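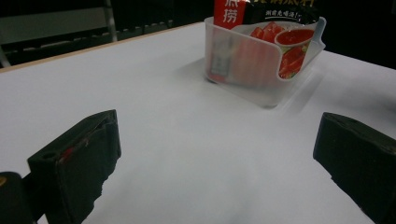 Utness Police Conduct Notices

A data card, more or less

What you've got

2716 public notices about the conduct of sworn police members in the Utness district, put out by the Utness force, the Skiststead office of review and, for one odd stretch, the back page of the Skiststead council newsletter. Each row is one notice. A notice is not an officer and it's not a case, and most of the grief people have had with this data comes from forgetting that by the second cup of tea.

The notices cover suspensions, stand-downs, reassignments to "other duties" (a phrase with a great deal of work to do), findings, appeals and corrections. They were written by media units, so they're short, tidy and allergic to verbs.

Maintained by Alžběta Ševčík. Coding rules by Blažena Vávra, who also wrote the parts of this file that make sense.

Files

notices.csv -- the main table, one row per notice
links.csv -- pairs of notices we think concern the same matter
outcomes.csv -- coded outcomes, where there was one to code
phrases.txt -- stock wording and how we treated it
changes.txt -- what we broke and when we noticed

Everything is UTF-8. If your spreadsheet program turns Alžběta's surname into soup, it'll be doing the same to names of stations in the location column, so fix the import before you go any further.

Columns in notices.csv

notice_id: a number we made up. Not in date order. Sorry.

issuer: utness, skiststead or newsletter.

month_issued: month and year. We dropped the day on purpose. Notices were often dated one day, posted on another and emailed to reporters at ten to six in the evening on a third, and we got tired of arguing over which one counted.

action: one of suspended_paid, suspended_unpaid, stood_down, reassigned, charged, finding, appeal, correction, other.

members_stated: how many members the notice says are involved. Blank if it says "several" or "a number of". One is a number too, but we've never caught them meaning it.

named: yes or no. Whether the notice named anyone. The names themselves aren't in this data and never will be.

rank_band: junior, middle, senior, unknown. The force reorganised its ranks partway through, so we flattened them. You lose detail. You also lose three weeks of reading industrial agreements, and you're welcome.

allegation: our coded category, see below.

text: the notice, with names, badge numbers and street addresses removed.

How it was collected

The Utness notices came from the force's own media page, which used to be run on a system called Sqalli. Sqalli kept every notice at a steady address and was ugly and dependable. It was then replaced by Diltent, which is handsome and forgets things. When the changeover happened, 831 of the older notices vanished from the public page. We had copies of them already, because Alžběta doesn't trust anything with a progress bar.

Those rows are marked old_system = yes. They can't be checked against the live site, but the force has been told that we have them and hasn't disputed any so far. Make of that what you like.

The Skiststead notices were requested by letter and arrived as scans of printouts of emails. We typed the worst of them by hand. The rest went through text recognition and were read over afterwards by one of us. If you find a "constab1e", that's how it got there.

Coding allegations

There are 18 allegation categories. There used to be more, but two of them had one notice each and a third was only there to settle a bet.

Blažena coded everything first. Alžběta coded a second pass without looking. Where we differed, we talked it through, and where talking it through didn't help, the row got allegation = unclear. There are plenty of those, and they are not a failure of nerve. A notice that says "a matter relating to professional standards" has told you that there is a matter and that it relates to something.

A few habits worth knowing:

Off-duty driving goes under driving, even where alcohol is mentioned. The alcohol has its own flag.

Record keeping covers both lost notebooks and altered ones. We wanted to split it. The notices hardly ever say which, and we weren't going to guess about a thing like that.

Use of force is coded only when the notice says so in plain words. "An incident during an arrest" goes to unclear.

"Leave" is not coded as a stand-down unless the notice ties it to an inquiry. Some people do just go on leave.

Linking notices

links.csv has a confidence column running from 1 to 3. A 3 means the later notice points to the earlier one by reference number. A 2 means same station, same rank band, same allegation and a believable gap in time. A 1 means we were fairly sure after lunch. Please don't use the 1s for anything you'd have to defend out loud.

What it's good for

Studying how police agencies word bad news. Looking at how long it takes for a suspension notice to be followed by any public outcome. Checking whether notices get vaguer as the rank goes up (Blažena has views, and they're in phrases.txt). Teaching students to clean dates.

What it's no good for

Counting officers. One member can turn up in five notices, and one notice can cover a whole roster.

Measuring misconduct. You're measuring announcements. A force that says nothing looks spotless in here, and a force that owns up looks dreadful.

Comparing Utness with Skiststead. They had different rules about what had to be made public, and in the newsletter period we suspect the only rule was how much room was left under the pool timetable.

Working out who somebody is. We took the names out, but a small station in a small town is what it is. If you manage to identify a person, please don't publish it, and do write to us so we can thin out the row. An allegation is not a finding, and a good many people in this table went back to work with nothing against them.

Known problems

The September gap. Every year there are fewer notices in September. We don't know why. It's there in both agencies, so we don't think it's us.

Corrections. When the force corrected a notice, it sometimes replaced the text of the old one and sometimes issued a new one. We kept both where we could. Filter out action = correction if you're only after first announcements.

Duplicates. Skiststead sent us one bundle twice with different page numbers. We think we've got them all out. We thought that last time as well.

Pay status. "Suspended" on its own, with no mention of pay, is coded as suspended_paid, as that was the default under the force's rules. The column pay_stated tells you whether the notice said it or we assumed it. Please look at that column. It took ages.

Licence and credit

Our coding, links and notes are free to use with credit. The notice text belongs to the agencies that issued it and is included for research and reporting. Cite as "Utness Police Conduct Notices" with the version number from the top line of changes.txt.

Reporting errors

Send the notice_id, what's wrong and where you saw it done right. "Row looks off" has been received many times and we agree with it in spirit. Removal requests from people who think they can be recognised are dealt with first, ahead of bug reports and well ahead of requests to add a chart.

Next version will have the Skiststead appeals, once the second box has been typed up.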